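A Friday at the Gelilel lipstick works in Vernside

I have worn lipstick nearly every day since high school and never once thought about how the bullet gets its slanted tip. So when Gelilel opened its Vernside plant to visitors I signed up the same evening, and I'm so glad I did, because it was one of the best mornings I've had in ages.

The plant sits behind the bus station, a long low building with a blue door that you would walk right past. We were a group of nine, mostly women, plus a father and his teenage daughter who wants to do stage makeup. Everybody got a white coat, a hair net and shoe covers. Rings and watches went into a locker. You are also asked to skip perfume that day, which is on the booking page, though I had missed it and had to scrub my wrists at the sink (they were very nice about it).

First stop was the color room, and I could have stayed there until closing. It's small and very plain, with daylight lamps over the benches and drawers and drawers of pigment. Gelilel keeps 345 shades on file, including ones that haven't been sold in years, and each has a swatch card with a thumb-sized smear on it. Our guide pulled out a run of brick reds that looked identical to me until she laid them side by side under the lamp, and then one was suddenly orange and the next almost plum! She let us grind a little red iron oxide into castor oil on a glass plate. You have to go over it again and again with the flat of the tool or it stays gritty. Mine was gritty.

Then the melting room, which smells like warm crayons and a bit like vanilla. The waxes go into steel kettles with the oils, and the color paste is stirred in slowly so it doesn't pick up air. Air is the big enemy, apparently. A tiny bubble near the surface leaves a pinhole in the finished stick, and the whole thing gets tossed back in the pot.
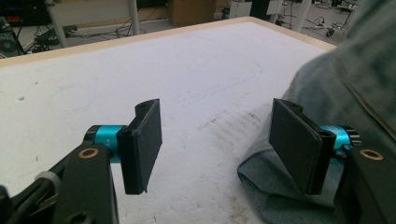

The molding line is where I finally got my answer about the tip. The mold is upside down! The hot mix is poured in from what will be the bottom of the lipstick, and the slant is cut into the metal below. After that the molds go over a cold plate, the cases are pushed on, and the whole lot is flipped and opened. The fresh sticks come out a little dull, so they go past a small flame for a split second and come out glossy. I must have watched that flame for five minutes. On a good day they fill 900 an hour, and the one woman checking them at the end of the belt was faster than I could follow.

After a coffee break we were taken to the packing side. This was the part I expected to be boring and it wasn't. The cases and compacts come from Seixas, and there was a shelf of older ones you could pick up and click open and shut, including a square gold one exactly like the one in my grandmother's purse. I clicked it far too many times. The newer refill cases are lighter and I like them less, but the refill does slide in very easily, and I hope more brands go that way.

We ended at a long table where you could build your own small palette, five pans from a tray of lip and cheek colors. I took two pinks, a brown, a coral I will probably never wear and a clear balm. The palettes they hand out are from the Fodik line, with a magnet in the base, and mine has already survived a week in my bag.

A few practical things if you want to go. Tours run on Friday mornings and last some 70 minutes, though ours went well over with all the questions. Wear flat shoes, the floor in the melting room is slick even with the covers on. Photos are fine in most rooms but not in the color room. There's a little shop by the exit with seconds, mostly sticks with a crooked label or a scuffed cap, and I came home with four. The brick red is on as I type this. I've already put my name down for the powder tour, which starts up again in September.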